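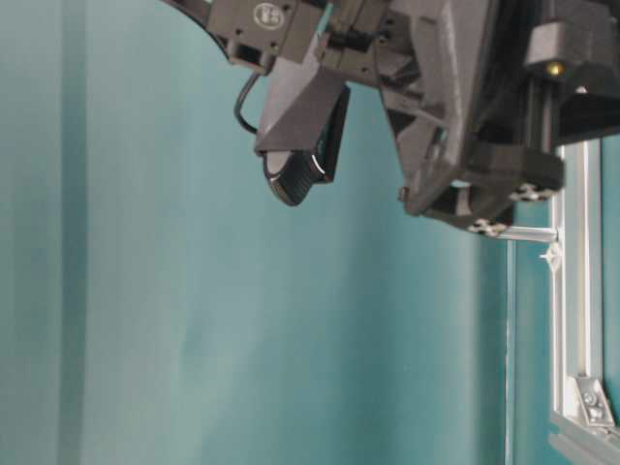 One reader has written in already to ask whether the open day at Makokha is worth the train fare if you have no interest in buying a carpet, and the short reply is yes, go, but eat first. Longer reply follows. Typed up quickly from notes so forgive the state of it.

Makokha spinning and weaving mill, open day, February 16, 2024. Doors at ten. Queue by half nine, mostly in waterproofs, rain coming sideways off the hill. Ticket was free but you had to book, and they did check.

First thing is the smell. Wet wool, sheep, a bit of hot oil. Stays in your coat for days. The woman next to me said it was like her gran's airing cupboard and I can't do better.

Ground floor is sorting. Fleeces come in big sacks and get thrown out on slatted tables, and a man goes through them by hand, pulling them apart at the shoulder and the britch (the back end, coarse, mucky). He does it by feel mostly. Talked the whole time without looking down. Neck wool in one bin, sides in another, anything with paint marks in a third. Asked him how long it takes to learn and he said two years to be slow at it.

Then scouring. Long steel troughs, four of them in a line, each one a bit cleaner than the last. Couldn't get close as the floor was slippy and roped off. Loud in there. Our guide gave up talking and just pointed. The grease comes off and is sold on for hand cream and so on, to a firm called Sindeo, who had a table by the exit with little pots to try. Nice stuff. Bit yellow. My hands were soft till teatime.

Carding was the best bit for me. Huge rollers covered in wire teeth, wool goes in as clumps and comes off the far end as a sort of web, so thin you can see the floor through it. One of the machines is 78 years old and was bought second hand. The belts have been changed, the frame hasn't. They let the kids have a go with hand carders at a bench nearby and there was a good deal of fluff and one small row.

Upstairs to spinning. 200 spindles on the long frame, all going, and one person walking up and down mending broken ends. She twisted them back in with a thumb and finger, didn't stop walking. Apparantly you clock up miles in a shift. Warm up there, windows all steamed, everybody suddenly taking off the waterproofs and having nowhere to put them.

Dyeing was a let down. Vats were off for the day, something about the drains. So we got a talk instead, and a board of shade cards. The talk was ok. The dyer matches by eye against a window on the north side and won't do greens after three in the afternoon in winter. The shade book runs to 2,259 colours, of which they reckon 64 get ordered with any regularity, and most of those are some sort of oatmeal. Somebody asked about plant dyes. They do a small run in May, nettle and onion skin, sells out.

Weaving shed last. Ear defenders handed out at the door, compulsory. Even so. You feel it in your teeth. The rugs come off face down so the weaver is looking at the back of it all day, and there's a mirror propped underneath so she can check the pattern. Home made thing, old wardrobe mirror by the look. A Plurnov order was on the loom, stripes, for a hotel. Could have stood there an hour but the next group was behind us and the guide was doing the arm-waving.

Practical stuff.

Getting there: bus from the station stops at the bottom of the lane, then ten mins uphill. Parking is a field. It was a very wet field. One car being pushed out when we left.

Steps: lots. There is a goods lift and they will take people up in it if you ask at the desk, but ask early, as it's one at a time and somebody has to go with you.

Food: urn, biscuits, and a van from Prisine doing soup, which ran out before one. Hence eat first. The soup was leek. I did not get any, I am going on what the people ahead of me said.

Shop: seconds and end of line, cash or card. Hearth rugs, cones of yarn, offcuts sold by weight from a bin. The offcuts are the bargain, good for under a dog or a plant pot. Got a bag of the oatmeal, naturally, and a cone of rust red that I have no plans for at all. Tea towels too, though those are cotton and made elsewhere, label says so.

Time: they say ninety minutes, ours took just over two hours with the talk. Last group went round at half two and looked rushed.

Shoes: flat, and ones you don't mind. Mine still have lanolin on.

Next open day is in May, same week as the nettle dyeing, booking through the mill office by phone. They don't answer at lunchtime.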